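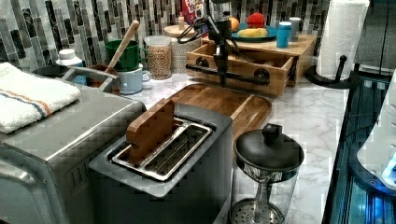
今天我想讲的题目是播客广告的计量，特别是“一次播放”这个数字里面到底装了什么。（开始以前先检查话筒，先感谢主办方，请慢一点说。）在座的各位有的买广告，有的卖广告，大家的合同里都写着“播放次数”，可是我问过几个同行，每个人的解释都有一点不同。请大家看屏幕上这台灰色的烤面包机：一个槽里立着一块木头，形状像一片面包，另一个槽是空的。如果我的统计方法只问“槽里有没有东西”，那么这块木头就算一片面包。下载次数的统计方法跟这个很接近，它问文件有没有送到，不问送到的是什么、有没有人听。

（停一下，让大家看。不要急着换页。）

第二页，三个词的定义
先把词说清楚，后面就不会吵架。“下载”是服务器把音频文件送出去了。“播放”是应用程序报告说声音开始了。“收听”是一个人真的在听，这个最难知道，而且很多报告里把它和播放混在一起写。我的中文有时候也会把这两个词说混，如果我说错了，请举手打断我，我不会生气。
在我们公司，以前的月报只有一列，叫“收听量”，其实里面的数字是下载。我刚来的时候也照着写，写了好几个月。后来有一位客户问，为什么他的优惠码几乎没有人用，而收听量每个月都很漂亮。这个问题我当时回答不了，所以才有了今天的内容。

第三页，我们的数据从哪里来
Clirniria 是我们做研究的小组，我们的样本是 Lorente 地区的1,014户家庭。每户同意安装一个叫 Walter 的小程序，装在他们平时听节目的手机或者平板上。Walter 记录三件事：声音什么时候开始，什么时候停止，音量有没有变成零。它不录音，也不知道旁边的人在说什么。（这一句一定要说，每次都有人问隐私。）
除了小程序以外，每户还填写7天的日记。日记是纸的，有格子，写几点听了什么、当时在做什么。有人觉得纸的日记太旧了，我理解这个意见。可是小程序只能告诉我们机器的情况，人的情况还是要问人。
样本的缺点我也要讲：Lorente 是一个地区，它不能代表全国。愿意安装 Walter 的家庭，大概本来就比较喜欢听节目。所以我请大家看今天的结果的时候，多看方向，少看大小。

第四页，2秒的问题
现在比较难的地方来了。一条广告要放多久才算“播放过”？Plavora 平台上给我们的规则是2秒。就是说，一条30秒的广告，放了2秒以后听众跳过去，在报告里也是一次完整的计数，跟从头听到尾的那一次，价格一样。
（这里做一个小演示：请大家安静，我用手表数2秒。数的时候不要说话。）
2秒里面能听到什么？一般是一小段音乐，或者主持人吸一口气，说“这一期节目由”，然后就没有了。品牌的名字还没有出来。我不是要批评平台，规则写在他们的文件里，谁都可以看。我的意思是，买广告的人签字以前应该读到这一行。
有同事建议把标准改成听完整条。我觉得太严格，因为有的广告最重要的信息在前面，听众听了一半已经知道了。我个人比较支持报告一条曲线：横轴是广告的秒数，纵轴是还在听的设备。这样买家自己可以决定他愿意为哪一段付钱。

第五页，人在哪里听
这一页用日记的材料。很多家庭写，他们听节目的时候在做别的事情：做饭、洗碗、叠衣服、开车送孩子。做饭的时候手常常不方便，所以广告来了也不跳过。从机器的角度看，这是非常好的数据，广告从头放到尾。从人的角度看，就不一定了，抽油烟机很响，水在流，家里人在隔壁房间喊你。

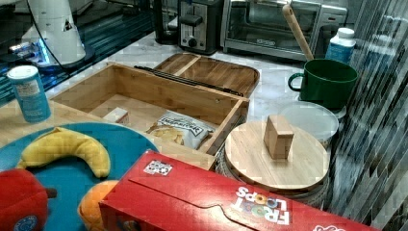

厨房台面一角：烤面包机、小烤箱和一只深绿色的杯子。

所以“没有跳过”这件事有两种读法。第一种是听众有兴趣，第二种是听众的手上有面粉。Walter 分不开这两种，日记有时候可以分开，但是日记要靠人的记忆。我们比较过同一户的小程序和日记，时间常常对不上。有一户在日记里写早上听了新闻，小程序说是晚上。我们打电话问，对方想了很久，说两次可能都听了。
（这里通常有人笑。等一下再继续。）
我不认为厨房里的广告没有价值。有些食品和家用电器的客户很愿意出现在这个时间，他们的想法是，人正站在台面前面，脑子里想的就是这些东西。这个想法有道理，可是要检验，需要购买的数据，我们现在没有。如果哪位有，散会以后请来找我。

第六页，自动播放的下一集
还有一个来源容易忘记，就是连续播放。一集结束，下一集自动开始，前面的广告也自动开始。人可能已经出门了，平板还在桌子上说话。在 Walter 的记录里，这种情况看起来很整齐：没有暂停，没有调音量，一集接着一集，一直到夜里。
我们试过一个办法：如果设备很长时间没有任何操作，以后的播放就单独放一列，叫“无操作播放”。我们不删除它，因为真的有人喜欢安静地听很久，比如做手工的人，还有睡不着的人。单独一列，读者可以自己加，也可以自己减。
反对意见主要来自卖广告的同事。他们说，别的公司不分这一列，我们分了，我们的数字就显得小。这个压力是真实的，我不想假装没有。如果只有一家诚实，这一家会先吃亏一段时间。所以我希望行业里一起改，至少先把定义写在一起，放在报告的第一页，字不要太小。

第七页，优惠码可以相信吗
很多小客户用优惠码来判断效果。好处是很清楚，有人输入了就是有人输入了。坏处是优惠码会跑。有人听了广告，把码告诉朋友，朋友放到一个专门收集优惠码的网站上，然后从来没听过这个节目的人也在用。反过来，也有人听了广告，记住了品牌，过了几个星期自己去买，忘记输入码。
两种错误的方向相反，有人说正好抵消。我没有看到过证据说它们抵消，所以我建议把优惠码当作一种参考，和播放曲线放在一起看。
（如果时间不够，这一页可以跳过，直接去第八页。）

第八页，我请大家做的事
给买广告的朋友：下一次谈合同的时候，请问三个问题。多少秒算一次？自动播放的下一集算不算？音量是零的时候算不算？对方如果回答不出来，也不一定是有意隐瞒，很可能跟我以前一样，是照着旧的表格写的。请给他一点时间去查。
给做节目的朋友：请不要太害怕数字变小。我们有一个做园艺的节目，改了统计方法以后数字下降很明显，主持人很难过，跟我们在电话里谈了一个下午。后来她把曲线给一位老客户看，客户说，原来听到最后的人这么稳定，就把广告的位置换到了节目中间。这是一个节目的故事，我不能说每个节目都会这样。
给平台的朋友：请把原始的时间点开放给发布者，哪怕是汇总以后的也好。现在我们只能拿到一个总数，要画曲线就只能依靠自己的样本。

第九页，还没有做完的工作
我们三月开始第二轮日记，格子的设计改了，增加一栏“当时能不能听清楚”。预先试用的时候，有的人每一格都写“能”，我们还在想怎么问比较好。也许应该请他们写下记得的一个品牌名字，但是这样问，下一条广告他们就会故意认真听，日记本身就影响了结果。
另外，智能音箱还没有包括在内。Walter 装不进去，目前只能靠日记。家里有好几个人的时候，是谁在听，也还是问题。全家人在一个房间里，声音只有一个，耳朵有好几双，算一次还是算几次，我们小组里意见不一样。

提问时间
可能的问题和我准备的回答：
样本能不能公开？汇总的表可以，单个家庭的记录不可以，我们跟家庭签的同意书是这样写的。
为什么不用麦克风确认人在不在房间里？技术上也许可以，我们不愿意做，家庭也不会同意。
2秒的规则会不会改？这个要问 Plavora，我不能替他们回答。
视频播客怎么办？画面在前面的时候和在后台的时候应该分开统计，我们还没有足够的材料，今天不讲结论。
（最后把联系方式那一页留在屏幕上，纸的日记样本放在门口的桌子上，可以随便拿。星期三上午我还在会场，想看曲线图的人可以那时候来。）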